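Papers > Board Games and Play > Endgame practice among club draughts players > Section 4

4. Adjournment, clock pressure and the short endgame

4.1 Background

Club draughts on the 8 × 8 board has kept a slower pace than most other board games. In the Flosstead league each side is given 50 minutes for the whole game, with no added time per move. The older rule, under which an unfinished game was adjudicated by the match referee, was dropped in May at the request of the Rirkley club. Games must now be played to a finish or until a flag falls. The change moved a good deal of play into a phase that had seldom been reached before, namely endings with kings on both sides and very little time left.

Two features of such endings matter for this section. The first is that many of them are theoretically drawn but hard to hold. The ending of three kings against two, with the weaker side in command of a double corner, is the usual case: the stronger side wins with correct play, yet the method is long and each step depends on forcing an exchange at the right moment. The second is that a player short of time tends to shuffle a king along the main diagonal – a safe habit when the opponent has two kings, and a losing one in several positions against three.

4.2 Material and procedure

Play was recorded at two clubs, Rirkley and Flosstead, over one league season. Thirteen endings were chosen from the score sheets, each with no more than five kings on the board and no men left. Positions that differed only by reflection were treated as one. The endings were then set as practice tasks under two conditions. In the slow condition the player had 30 minutes for the ending; in the fast condition the player had 2 minutes. The order of the conditions was changed from one session to the next, so that no position was met first in the slow form by every player.

Score sheets were entered in Tener, a notation tool which stores each move with the clock reading at the time of release. The entries were checked against the endgame tables supplied with Mao, and every move was marked as keeping or changing the theoretical result. A move that lengthened a win without losing it was marked as keeping the result. This is a generous measure, and it will tend to hide aimless play by the stronger side. We return to the point in Section 6.

Touch-move was applied in both conditions. Huffing was not, in line with league practice.

4.3 Errors by phase

Errors were not spread evenly through the endings. In the fast condition most of the result-changing moves came directly after an exchange, when the player who had just captured replied almost at once. In the slow condition the same positions were usually handled correctly, but a different fault appeared: players who had found the right plan left it after a few moves and began again from another corner. Clock readings suggest that these players were looking for a quicker win than the position allowed.

The double corner showed the clearest difference between conditions. Under fast play the defender often left it of their own accord, commonly to avoid what looked like a threatened two-for-one. In nearly all of these positions the threat could have been ignored.

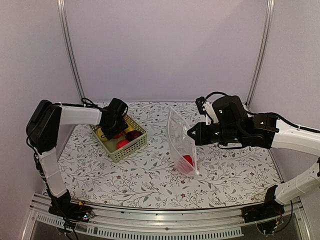

Figure 3. Tabletop and two arms.

Comments

Flosstead second board: The point about replying straight after a capture matches my own season. I would ask whether the fast condition is fair to the league, though. With a full 50 minutes you arrive at the ending tired as well as short of time, and your players sat down fresh.

Reply from the author: Agreed. Fatigue was not measured, and the fast condition should be read as clock pressure alone.

oldfourteenth: Were any of the endings first position? The move matters so much there that I would want it kept apart from the rest.

Marrow: Please put the positions up in standard numbering. The sheets are hard to follow without a diagram – at least for those of us who learned on the other colour squares.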